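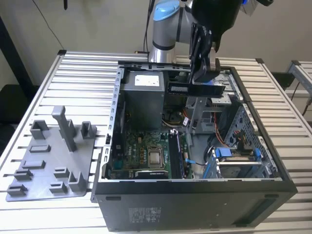
Memory module held over an open desktop computer.

Stone Setter and Repairs Assistant
Plasora Jewellery Workshops, Skitodside
Permanent, full time

Applications are invited for the post of Stone Setter and Repairs Assistant at the Skitodside workshop of Plasora. The workshop makes and repairs fine jewellery for private customers and for independent shops, and produces the Voyle range of rings and pendants. The post reports to the Workshop Manager.

The person appointed will spend the greater part of the week at the bench. Most of the work is claw and rub-over setting in silver and 9 carat gold, with a smaller amount of pavé. Garnet, peridot, aquamarine and sapphire are the stones most often handled. Opal and pearl repairs are passed to a senior setter until the postholder has been signed off to take them on.

Duties will include setting new stones to customer order, re-tipping worn claws, and replacing lost stones from stock. The postholder will also examine incoming repairs under magnification and record any chips, abrasions or earlier work before a quotation is given.
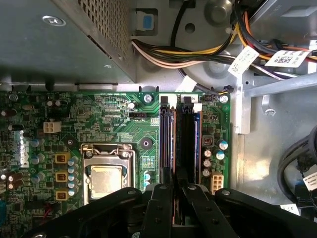
All repairs are entered in Prindex, the workshop's job and stock record, at each stage from receipt to collection. Stones removed from a mount are weighed, placed in a numbered paper and logged before the mount is heated or altered. Previous use of Prindex is not required and training will be given in the first week. The postholder will be expected to keep entries up to date during the day and to sign the bench sheet before leaving.

Some contact with customers is involved. When the shop counter is busy, bench staff may be asked to explain a repair or to show a customer a choice of stones. A courteous manner and a plain way of speaking are therefore important. 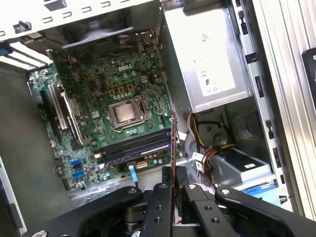 Experience and qualifications

Applicants should have:
– at least 2 years' paid bench experience that included stone setting
– a sound knowledge of how common gemstones respond to heat, pressure and cleaning
– the ability to recognise fracture-filled and coated stones, and to know when to ask for a second opinion
– good written English for job records

A recognised qualification in gemmology or jewellery manufacture would be welcome. Applicants who are part of the way through a course are encouraged to apply and should state the modules completed. Experience of hand engraving would be an advantage – the workshop has more requests for it than it can at present accept.

Terms

The working week is 37.5 hours, with a start time of 8.30 am. Annual leave is 25 days plus public holidays. Salary will depend on experience and will be discussed at interview. The post is subject to a probationary period of 6 months, and to satisfactory references and a criminal record check, as staff have access to the strongroom. Hand tools are supplied, although setters may use their own gravers and pushers if they prefer. An allowance of £50 a year is paid towards protective clothing and eyewear.

The workshop is on the first floor and has a lift. The number 59 bus stops outside the main entrance. There is no staff parking on site.
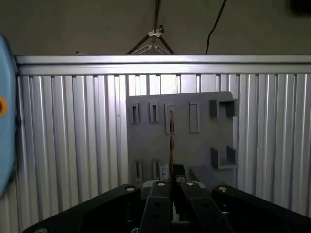 Skitodside, March

How to apply

Please send a CV and a covering letter to the Workshop Manager, Plasora, Skitodside, by noon on the last working day of the month. The letter should describe the setting work you do most often and the materials you are used to. Up to four photographs of finished pieces may be enclosed. Please do not send jewellery or loose stones by post.

Shortlisted applicants will be invited to an interview and a bench test lasting almost three hours in total. The test consists of a four-claw setting in silver and a rub-over setting of a cabochon, with all materials provided. Travel costs within the county will be repaid on production of receipts.

Applicants who need adjustments to the interview or the bench test should say so in their letter. Late applications will not be considered.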